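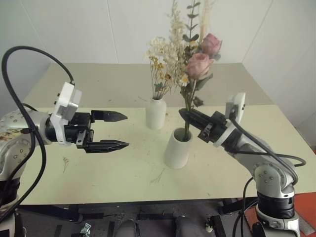 4.2 Comparison of the two finger sets

Figure 3. Bimanual station during the flower arrangement task. Two white vases with dried flowers stand between the arms, and both arms carry black grippers with long fingers.

The second group of experiments compares two finger sets on the same pair of arms. The first set is the long tapered finger, which we call Skemero in the rest of the paper. The second set is a short finger with a flat rubber pad, called Golob. All other parts of the station were kept the same, including the controller, the camera at the head and the closing speed of the grippers.

We selected dried flowers for this comparison after a discussion with Lụa Lưu, who had tested both finger sets before on cables and paper bags. Dried stems are thin and stiff, and they break when the force is a little too high. The flower heads are also wider than the stems, so the fingers have to enter from the side and pass between other stems without touching them. In Figure 3 the right gripper points toward the stems from the right, and the left gripper is open on the other side of the table.

Each trial starts with both grippers open. The operator moves one arm to the stem that is named in the instruction, closes the gripper, lifts the stem out of its vase and places it into the other vase. The second arm may hold the vase if the operator decides so. A trial is counted as failed when the stem breaks, when a vase falls, or when the operator gives up. Loss of small leaves or petals is not counted as a failure, but we write it in the notes of the trial.

In total we recorded 747 trials by 6 operators. After removing the trials with a communication error between the arms and the controller, 535 trials remained for the analysis. The removed trials came mostly from the first sessions, before Tuấn Thái changed the timeout value in the Greltus controller. We did not try to repair these recordings.

The Skemero fingers reached inner stems more easily, and the operators used the second arm less often. However, the small contact area allowed the stem to turn in the grasp. This was a problem for heavy flower heads such as roses, where the stem rotated during lifting and the head pushed against the neighboring stems. With the Golob fingers the rotation was smaller, but the approach was slower - the operators often had to move outer stems away first.

Of the remaining trials, 143 used the second arm to hold a vase. We report them separately, as it is difficult to say how much of the result comes from the fingers and how much from the support of the vase. Section 4.3 gives the force measurements for both finger sets.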